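Escort quests need a walking speed

I have been playing Triltano on and off for 5 years, and I still put off every escort quest until my log is full. The one in Wenville is the worst. You meet the miller's son at the bridge, he asks to be taken to his uncle, and then he moves at a pace that is faster than your walk and slower than your run. You end up running ahead, stopping, turning around, and running ahead again for the whole road.

I don't think escort quests should be removed. The Akbari caravan in the second zone is a good one. The wagons stop when you stop, the driver talks about the old war while you ride, and the bandits come from places you could have scouted first. If you lose a wagon, you keep going with what is left and the merchant pays you less. That is a fair result and I was happy to take it.

The miller's son has none of that. He stops for every wolf, including the gray ones that can't hurt him. If he dies, you go back to the bridge and listen to the same speech. There are 2 ambushes, both in fixed spots, and after the first try they hold no surprise.

My fix would be small. Match his speed to the player's, let us skip the speech on a second try, and put a checkpoint at the halfway inn. The last patch already did the speed part for hunting pets, so the code must be there somewhere.

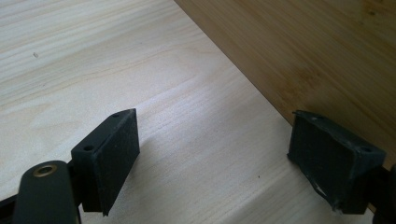
Heledd Rosser disagrees with me about the checkpoint. She thinks the long walk back is the only thing that makes people protect him at all, and that with a save at the inn everyone would just charge through and let the wolves sort it out. She would keep the speech too, but move it onto the road so he tells it while walking.

I could live with the speech on the road. I would still want the checkpoint.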